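Zutura council extends textile collection to all households

Households in Zutura will be able to put out unwanted clothing for kerbside collection from June, the council's waste department has confirmed.

The service follows a six-month trial covering 1,783 addresses in the Zabala ward. Collections will be monthly and will use the existing paper and card route.

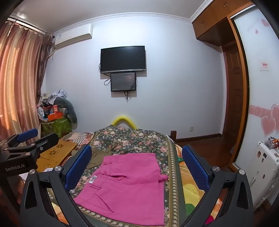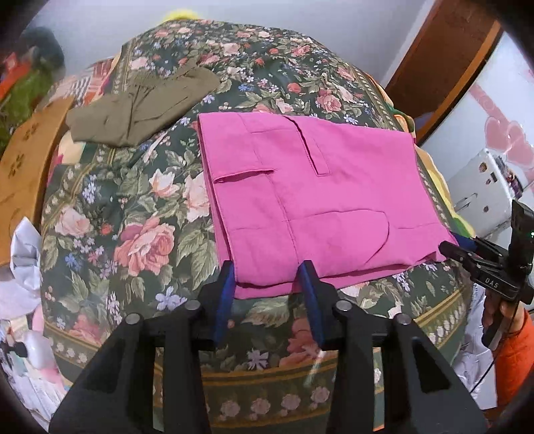 Folded clothing on a floral cover.

Items must be clean, dry and bagged. Shoes should be tied in pairs. Duvets, pillows and carpet are excluded and must still be taken to the Gullero Road site.

Sorting will be carried out by Jistero under a contract worth 174 per tonne delivered. Garments fit for wear will be graded for resale and the remainder shredded for wiping cloth and insulation fibre.

Oratile Zulu, the department's contracts officer, said contamination in the trial had stayed below the limit set in the tender. Bags containing wet material will be left at the kerb with a notice.

Collection dates will be printed on the next refuse calendar.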